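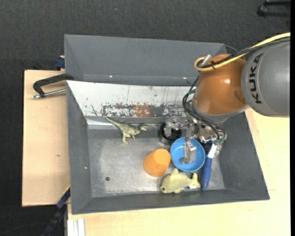
3.2 Household sample and discount records

Families with twins or triplets under the age of three were recruited through parent clubs in Nishad and Umia. Each household kept its store receipts for 100 days and marked every purchase where a multiple birth discount had been asked for, whether or not the store gave it. Sixty-five households finished the full period, and their receipts gave 1,573 usable entries.

Entries were coded by Mishra and Yadav working separately. Diapers, formula, car seats and clothing each had their own code, and everything else went under "other." Where the two coders disagreed, Barbosa made the final call. Coupons mailed out by manufacturers after a parent sent in copies of birth certificates were kept apart from discounts given at the register, as the parent often used them months later.

Figure 1. KUKA arm with its gripper lowered among objects in a large gray bin.

Secondhand purchases were left out of the main analysis. Club sales in Umia do offer a lower table fee to parents of multiples, but the fee does not show up on a receipt and we had no steady way to price it.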